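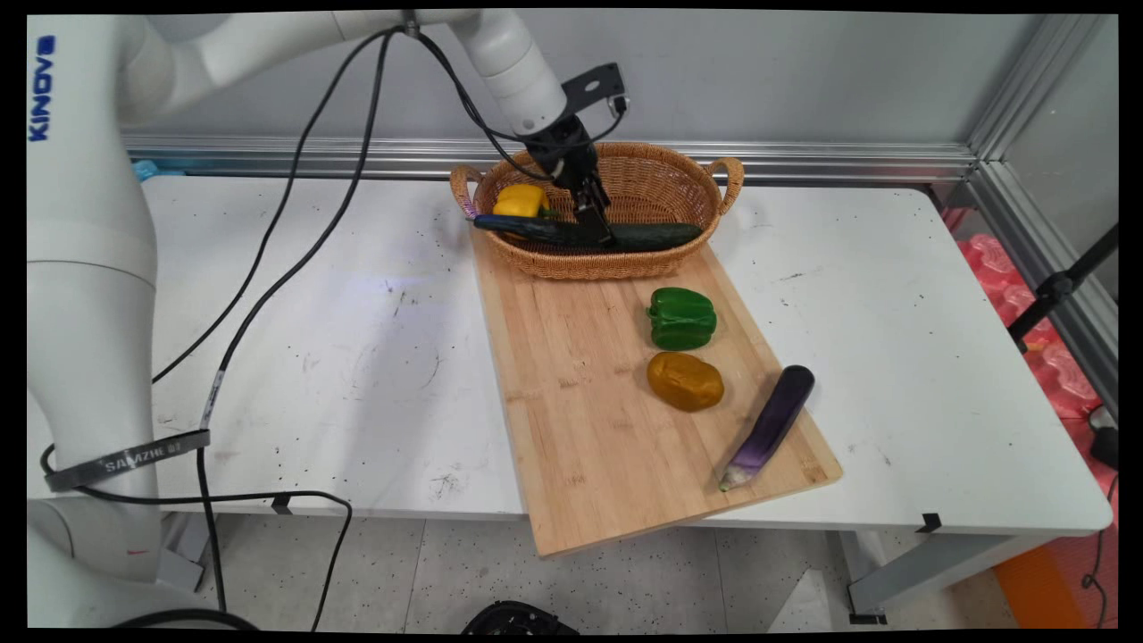 How many demonstrations will the project have by the end of this reporting period?
The total stands at 157 accepted episodes, against a plan of 200 for the full grant.

Progress report to the Wendley fund, 28 Nov 2025
Prepared by Selim Ağca, Brerkambridge site

Work since September

The period went mainly to collecting teleoperated demonstrations of produce handling. The current task set covers moving vegetables between a wicker basket and a bamboo cutting board with a two-finger gripper. The items in use include cucumber, eggplant, potato, and bell peppers in green and yellow. Long items and round items are logged under separate task names so that we can report on them separately later.

Each episode is one pick and one place. The operator starts from a fixed home pose, and the arrangement on the board is changed between episodes. We record joint positions, gripper opening, and video, plus a one-line instruction in plain English. Two people write the instructions, and we have asked them to vary the wording.

Of the episodes recorded, 41 were rejected at review. Most of these had a long pause in the middle while the operator lined up the grasp. The rest had dropped video or an instruction naming the wrong item. Rejected episodes are kept in a separate folder and are not included in the total given at the top of this report.

Problems

Grasps inside the basket take longer than grasps on the board. The sides and handles limit the angles the gripper can come in from, and operators tend to slow down well before contact. We added 20 practice runs per operator before recording, and pauses have gotten shorter. The practice runs are not counted as data.

Review is behind. The Itine labeling tool lost its saved timestamps after an update in September, and one batch had to be marked again by hand. That batch is finished.

First training run

A first policy was trained on the board-to-basket episodes only. It placed the item in 82 percent of trials with potatoes and peppers. Eggplant was clearly worse and we do not have enough trials to give a figure. Basket-to-board has not been trained yet.

Spending

On budget. The line for replacement produce was set too low and we have moved a small amount from travel to cover it.

Next period

Finish the remaining basket-to-board episodes, with more cucumber and eggplant. Train on both directions. Send the first data release to the Song group for an outside check of the labels. We would like to confirm with the fund which file format is preferred for the release before we export.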